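Search products, articles, manuals
Search

Kulleck 200 Tuck-Top Mailer
Reading time: 3 minutes

The Kulleck 200 is the box we reach for first, and we've packed a lot of things in it over the years – candles, jars of honey, a whole chess set once (it fit with room to spare!). It ships flat, folds up in a few seconds and holds its shape without any tape on the corners. If you send small orders from a spare room or the back of a shop, it's a lovely thing to work with.

The board comes from the Altenov mill and is bright white on both faces, so the inside looks as good as the outside when somebody lifts the lid. It takes a rubber stamp beautifully. Pigment ink dries fast on it, and even a cheap stamp pad gives you a clean edge if you don't press too hard. Labels stick well too, although paper ones will take a bit of the surface with them if you peel them off after a day or two.

Folding

Crease every score line once before you start, all the way over and back. Bring the side walls up, fold them over the front tabs and push the little feet into the slots. They click when they're home. The lid goes last, with the ears tucked down inside the walls. Your first few will be slow and then suddenly you're not thinking about it anymore and there's a stack next to you.

Sizes and packs

The 200 is named for its inside length in millimeters. It comes in sleeves of 65 or in a full carton of 1000, and the carton is heavy, so have it dropped where you plan to keep it. Flat boxes like a dry shelf. Ours got a little wavy one damp March and the lids never sat quite right afterward, so we now keep them upstairs, laid flat with a board on top.

What to put inside

Shredded tissue is the usual choice and it looks great, but for anything with weight we like the Kadlec paper wrap. It's stretchy, it grips itself, and one sheet goes around a mug twice. Glass does fine with a double layer at the base. For soaps and other scented things, leave the box open overnight before you ship if you don't want the scent to hit people all at once – or close it right up if you do!

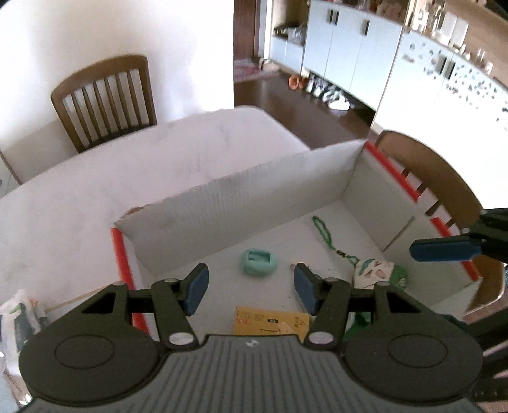

Marcela Brabec wrote that she switched to the 200 for her tea orders and has had 11 tins come back in the same boxes they went out in, lids still snug. She does wish it came in a plain brown board as well, and asked whether the inserts from the old Clarnitier range would fit.

They do, with a small trim off the short side. A craft knife and a steel ruler will do it. Brown board is on our wish list too, and we've asked the mill for samples.

Page updated 8 Jul 2024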